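January, late evening

I slept! A whole night, 14 days after the new pillow cover and the no-dairy-after-dinner business, and I didn't wake up once with my nose blocked solid. I lay there at six this morning breathing through both sides like it was the best thing anyone had ever given me.

Siham Zaki at the Civside clinic called with the rest of the skin test. Dust mites, big surprise, but also birch, so now I get why every spring at the old place on Stanciu felt like one long cold. All those years of cough syrup!
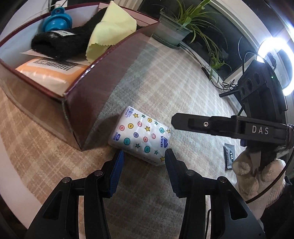 She wants me rinsing with salt water 3 times a day and writing down how I feel, which I love, because I was going to write it down anyway. First rinse was awful (went down my throat, coughed all over the sink) and the second was fine.

Walked up to Utora and back after lunch, hills and all, and talked the whole way. Must ask her whether the drops go in before the rinse or after. Washing the comforter tomorrow, hot.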